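Setting Up a Two-Arm Bench Cell: Clearance, Speed and Shared-Zone Rules

Posted by Zihan Jiang, 7 Apr 2019

These are the working rules we use at Flaltelow for small tabletop cells with two arms on one rail. They assume light arms with hobby or mid-range servos, a payload well under that of a production machine, and an operator within reach of the table. They do not replace a risk assessment. If your arms are covered by a site safety plan, follow the plan where the two disagree.

Before you start

You need the joint limits for both arms, a tape measure, masking tape, and a power switch that cuts servo power to both arms at once. Switching off in software does not count. The Mao controller keeps holding torque after a software stop, and so do most others.

Step 1. Fix the bases

Bolt both base plates to the same rigid member. Clamps are acceptable for a first fit only. Mark the plate edges on the rail with tape so that a shifted base can be seen. Measure the distance between base centers and write it in the cell file; ours is 558 mm. Any change to this number voids the calibration and the shared-zone limits below.

Step 2. Route the cables

Leave a service loop at the shoulder large enough for the full range of that joint. Move each joint by hand to both ends of its travel with power off and watch the loop. It should not pull tight, and it should not drop into the path of the other arm. Tie the cable to the link on the far side from the neighboring arm.

Step 3. Define the shared zone

The shared zone is every point on or over the table that both grippers can reach. Find it by hand, power off, and tape its outline on the table. Enter it in the controller as a box, rounded outward. Qianru Wan's Grilholm script does the rounding for you, but check the height - it takes the value from the table surface and ignores tool length.

Step 4. Set speed and ownership

Outside the shared zone, limit joint speed to 87 percent of the rated value. Inside it, use the lowest speed the task will accept. One arm owns the zone at a time. The other waits outside until the lock is released. Handover tasks are the exception and need their own entry in the cell file, with a minimum gap between jaws stated for the approach.

Step 5. Check the approach at close range

Bring both grippers over the work area one joint at a time and stop before the jaws meet. Look along the rail as well as from the front. A gap that looks safe from one side can be closed up from the other. Confirm that neither upper link passes over the other base.

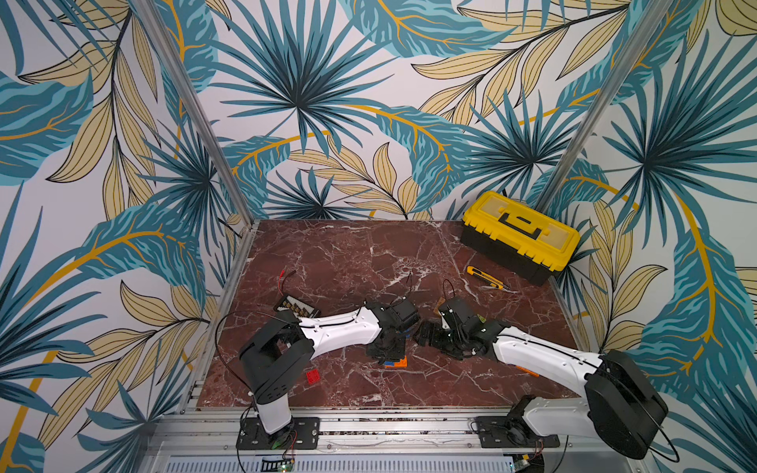
Step 6. Run the dry cycle

Run the full program 3 times at reduced speed with a hand on the power switch. Log any contact, including cable contact. If there is one, go back to step 2 or step 3 and repeat the whole check.

Rechecking

Repeat steps 3 to 6 after a gripper change, a firmware update, or a move of the cell. Bandex gripper fingers come in 2 lengths under one part name, so measure them when they are replaced. Cells in regular use get a full recheck every August.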